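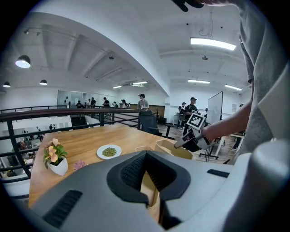 Tredus 13 disponível para as equipas de integração

A Pevix informa que a versão 13 do Tredus, o seu software de planeamento de trajetórias, se encontra disponível desde 2026-07-03. A atualização revê o módulo de estimação de pose por marcadores fiduciais e corrige 520 ocorrências registadas desde dezembro. O conjunto de regressão passa a incluir 912 testes — 741 dos quais executados em simulação. Os pedidos de acesso devem ser dirigidos a Anwara Mollah, responsável pela área de perceção.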